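The Bisgaard

The pen came to Halldóra Lauritsen in a padded envelope that had been taped, slit open and taped again, and she left it on the kitchen counter through breakfast and most of the dishes before she let herself look inside. It was the same green Bisgaard her aunt Etel had written with for as long as there had been an Etel to write, and it was smaller than she remembered, the way things from childhood generally are, with the gold worn off the clip where a thumb had gone.

There was a note with it, in pencil. "It leaks," said the note. "Don't sign anything important. Love, E."

Now, Halldóra owned a great many pens already (she kept them in a cutlery tray, forks' worth and spoons' worth of them) and she had opinions about most of them, but she had never owned one that somebody else had loved first. She turned the cap slowly. It gave a little creak. The nib was a broad one, ground down on the left by all those years of letters, grocery lists and long complaints to the ferry company in Linodport, and when she laid it on the back of the envelope, dry, it would only sit happily at one angle, and it was Etel's angle, nearly sideways.

"You'll want to flush it," said her neighbor Hiro, who had come up to return a casserole dish and stayed, as he did. "Lukewarm water, and don't hurry it."

So they flushed it. They stood at the sink with the radio going and drew water in and pushed water out, and the water ran blue, then a paler blue, and then, when they both thought it was finished, a deep and surprising violet that neither of them could explain.

"She always said she only used blue," said Halldóra.

"Well," said Hiro kindly, "people have their evenings." 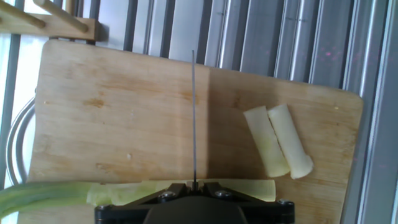
September

She filled it from a new bottle of blue-black and found that Etel had been right about the leak. It got on her finger, and on her good cuff, and on the dish towel with the pears on it. She wrapped a twist of tissue around the section and carried on, because by then she had discovered that if she held the pen nearly sideways, and sat up straight, and didn't press, it wrote like a boat going over calm water.

She began a letter to her aunt that same night at the kitchen table, meaning to say thank you and not much else. By the bottom of the first page she had told her about the casserole and the bus strike. By the third she had got to the matter of the house, which the two of them hadn't mentioned in nine years, and she wrote that part slowly, stopping now and again to wipe her finger.

It came to six pages in the end. Halldóra read them over once, standing up, and saw that her own round handwriting had started to lean — just a little, and only in the tall letters — the way Etel's did.

She let the ink dry a good long while. Then she turned over the last page and added, along the bottom, "P.S. I want to hear about the violet," and went to look for a stamp.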